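Wandelon (robot learning method)

Wandelon is a method for teaching robot arms to take apart and service desktop computers from human demonstrations. It was developed by Wahyudi Govindasamy and Kazue Katayama at the Hidel laboratory and first presented in August 2022. It is best known for handling cluttered computer cases, where loose cables and tight gaps had long made trouble for systems that rely on a fixed model of the workspace.

Background

Computers are a wonderfully hard subject for a robot. Two machines of the same model can leave the factory with their cables routed differently, and after a few years of repairs they hardly look related. Earlier work at Hidel, under the name Dafis, tried to match each case to a stored 3D plan. Dafis did well on clean, open chassis but lost its place as soon as a cable bundle hung over the board.

Govindasamy and Katayama dropped the stored plan completely. Wandelon learns from what the wrist camera sees during a demonstration, together with the position of the gripper, and it treats each motion as a short step toward or away from a part.
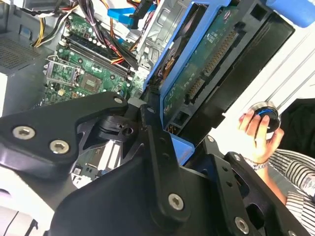

Training takes place in two stages. In the first, the model watches 3000 short demonstrations and learns to predict the next gripper position from the last few camera views. In the second, it is shown recordings in which the operator stopped, backed out and tried a different approach. Katayama has called these the most valuable part of the whole collection, and the results bear her out: a policy trained without them tends to keep pushing once a cable is in the way, while the full version pulls back and looks for another path. It is a lovely thing to watch the first time it happens.

Parts can also be passed between the robot and a person working at the same case. The handover signal is learned from the same camera views, with no extra sensor on the person.

Results

The original evaluation used 17 desktop cases that did not appear in training. Wandelon completed the full removal sequence on all but four of them, and most of the trouble came from drive cages with stiff release tabs. Dafis, tested on the same cases, finished only two.

Limitations

The method is slow. It pauses after every step to compare views, and small screws are still left to a human. Shiny surfaces can confuse the depth estimate — heatsinks especially.

Later work

A follow-up project, Gullow, applies the same training recipe to putting machines back together, a much tougher problem. Its first progress notes were released on November 22, 2022, and cover seating memory modules and reconnecting data cables.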